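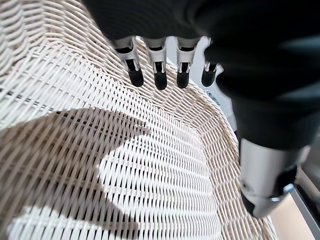
Pikemer asks whether pale woven wicker may be washed with water. The weave is close and light in color, and dust settles in the small gaps between the strands. The Arport residents' guide recommends a dry brush only.

Molefe
A dry brush should be used first, following the direction of the strands. A cloth dampened with lukewarm water and mild soap may follow — please avoid soaking. Allow the item to dry fully, away from heaters. Painted wicker should be tested in a hidden spot.
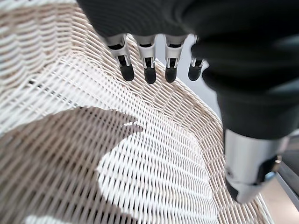
Pisurik
I must disagree about the brush. A vacuum cleaner with a soft attachment is preferable, as stiff bristles lift the strands. My own cost more than 200 dollars to repair.

Arport Help Desk
Use wax.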